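Skorell's sorting kit gets a gentler touch

If you've been waiting for a tabletop robot kit that small repair shops can live with, February brought good news! Skorell has opened orders for the second version of its two-finger kit, built for handling used audio gear, and the Nustcombe repair center has one on trial until spring.

Nanami Noguchi runs the returns bench there and has put 378 pairs of headphones past it so far. Her favorite change is the wrist camera, which now picks out thin cables against a white table much better than the old one did. Tangled cords are still the hard part - she had three pairs that needed a person to step in - but padded headbands and glossy ear cups are going well.

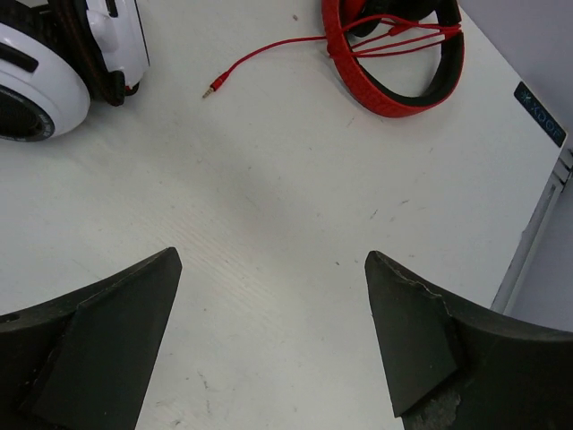

Skorell is making 300 kits in the first run, with setup help by video included. Owners of the original can swap just the camera and fingers and keep their arm, a really nice touch. Kazuhiro Shibata's team is working on earbuds next, and we can't wait to try it.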